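Crochets adhésifs : ce qu'ils tiennent, et ce qu'on vous raconte

Mardi 17 décembre 2019, par Gualtiero Costa
Rubrique Atelier et rangement

On me demande régulièrement ce que je pense des crochets adhésifs. Du mal, en général. J'en ai ramassé assez au pied des murs, avec leur petit carré de peinture collé au dos, pour me méfier de tout ce qui promet « sans perçage » en gros sur l'emballage. Je continue pourtant d'en acheter, parce que je loue, que le bail interdit de percer et que les sacs qui traînent par terre me fatiguent davantage que les crochets qui tombent.

Commençons par le poids annoncé. Sur un paquet, on lit deux kilos, parfois plus. Je veux bien le croire pour une plaque de verre dégraissée, posée dans une pièce tempérée, avec une charge qui ne bouge jamais. Chez moi, le mur est peint en mat, il a pris des coups et on tire dessus trois fois par jour. Je divise donc le chiffre par deux, puis encore par deux si c'est un coin de passage. Ce n'est pas scientifique. Depuis que je le fais, j'en ramasse moins.

La préparation du mur, ensuite. Le chiffon humide recommandé un peu partout ne sert pas à grand-chose sur une peinture mate : il étale la poussière et laisse de l'eau. Je passe de l'alcool ménager sur un coton, sans frotter comme un sourd, et je laisse sécher 15 minutes. Essayez d'abord dans un coin caché, certaines peintures bon marché n'aiment pas l'alcool du tout. Les produits multi-usages parfumés sont à éviter, ils laissent un film. Puis on appuie bien à plat, avec le pouce, sans rien suspendre avant 8 heures. Je sais que personne n'attend. Moi non plus, la première fois, et j'ai recommencé le lendemain.

Pour l'emplacement, un bout de ruban de couleur collé au mur fait un très bon repère. On le pose, on vit avec deux jours, on voit si la main y va toute seule. S'il faut le déplacer, on n'a pas gaspillé un adhésif. Prenez un ruban qui s'enlève facilement, et pas celui d'emballage, qui part avec la peinture. 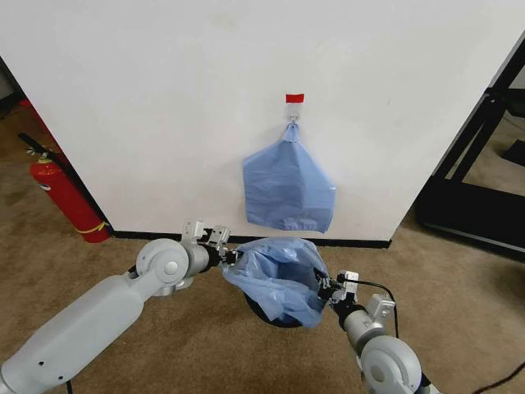
Le crochet sous son ruban rouge, et le sac bleu noué en haut, au-dessus de la plinthe.

Les sacs plastique sont à mon avis la meilleure charge pour ce genre de crochet. Ça ne pèse rien, ça ne balance pas beaucoup. Je les suspends par le haut, noués, et je garde un peu d'espace entre le bas du sac et la plinthe pour pouvoir passer le balai. Un sac qui touche le sol ramasse la poussière et finit par servir de butoir à tout le monde.

Reste la question du pliage. Vous avez sûrement vu ces tutoriels où l'on transforme chaque sac en petit triangle, rangé debout dans une boîte. J'ai essayé un dimanche entier. C'est joli, ça prend un temps fou, et le triangle s'ouvre dès qu'on en attrape un autre. Voici ce que je fais maintenant, en moins soigné :

Tenir le sac par deux bords opposés et le tendre à plat.
Chasser l'air avec l'avant-bras, du fond vers l'ouverture.
Plier une fois dans la longueur, puis une seconde fois si le sac est large.
Glisser le tout dans un sac de même taille, déjà suspendu.

Quand ce dernier est plein, on arrête d'en garder. La règle paraît bête, mais avant elle j'avais 146 sacs derrière la porte de l'atelier. Je les ai comptés, j'étais vexé.

Un mot sur les modèles. J'ai utilisé des Okley et des Inmont, les uns tout plastique, les autres avec un petit anneau en métal. L'anneau est plus pratique pour un nœud, il ne s'ouvre pas et le plastique mince glisse moins. Pour la tenue de l'adhésif, je n'ai vu aucune différence, malgré un écart de prix que je trouve difficile à avaler. Les recharges Ukside conviennent aux deux — ce n'est écrit nulle part sur la boîte, il faut les recouper un peu aux ciseaux.

Pour décoller, oubliez le couteau. On tire la languette vers le bas, très lentement, en restant le long du mur. Si la languette a cassé, un fil dentaire passé derrière le crochet fait l'affaire, après quelques secondes de sèche-cheveux tiède. Il restera peut-être une marque grise. La gomme blanche en enlève une partie ; les éponges dites magiques en enlèvent davantage, mais elles lustrent la peinture mate et on ne voit plus que ça sous la lampe. Entre une trace grise et une tache brillante, j'ai choisi la trace.

Le mois d'avril prochain, je referai le test sur du carrelage, avec des crochets Morelli qu'un lecteur m'a conseillés. Il jure qu'ils portent un peignoir mouillé. J'attends de voir.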